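I left the bathroom cabinet for last and then it took me eleven minutes, so if you're putting yours off, go do it and come back.

Okay, December cleaning. I do it before the relatives come and not after, because after, I have no energy left for anything but leftovers. What follows is what has worked in my house, which is small and old and collects dust like it's getting paid.

**Dust from the top down.** I know, everybody says this! I still spent years vacuuming first and then knocking a winter's worth of fluff off the curtain rods onto the clean rug. Now I start with a barely damp microfiber cloth over the door frames, then the shelves, then the baseboards, and the vacuum comes out at the very end.

**Empty a shelf completely before you wipe it.** Sliding things from side to side just moves the grime around. I put everything in a laundry basket, wipe with warm water and a drop of dish soap, dry it with an old T-shirt, and then (this is the hard part) leave it bare overnight. My friend Deepika Alva got me onto that. By morning you've forgotten half of what was up there, and those are the things you can give away.

**Sticky label gunk:** cooking oil on a paper towel, ten minutes, then scrape with an old gift card. Wash the oil off with soapy water or it'll just grab more dust.

**Wobbly shelves.** Fold a strip of cardboard, slide it under the low corner, trim it flush. Mine has been there 2 years. If the unit is tall, fix it to the wall, please, especially with kids or a climbing cat.

**Before the heater goes on for the season,** unplug it, let it cool if it's been running, and go over the holes and slots with the soft brush on the vacuum. A dry paintbrush gets into the corners. That burnt smell on the first cold night is mostly dust cooking. Look over the whole cord while you're down there, and plug it straight into the wall, never a power strip.

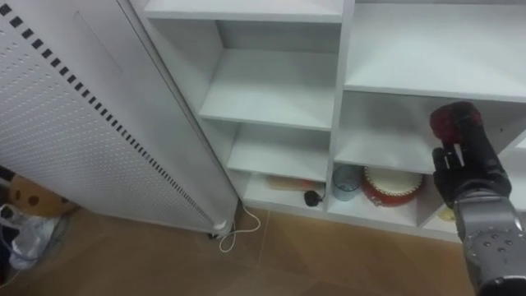

*2 min read*

Give a heater plenty of breathing room, too. I keep mine three feet from anything that could burn, and I don't dry socks on it anymore (I did, I'm sorry, Mom). Check your manual in case it asks for more space.

Small stuff goes on the lowest shelf at my place, in shallow boxes with no lids. Lids are where my good intentions go to die. Batteries get their own box, with tape over the ends of the 9-volts.

Next up is the hall closet, and I'm scared of it. If you have a trick for boots that won't stand up, send it my way!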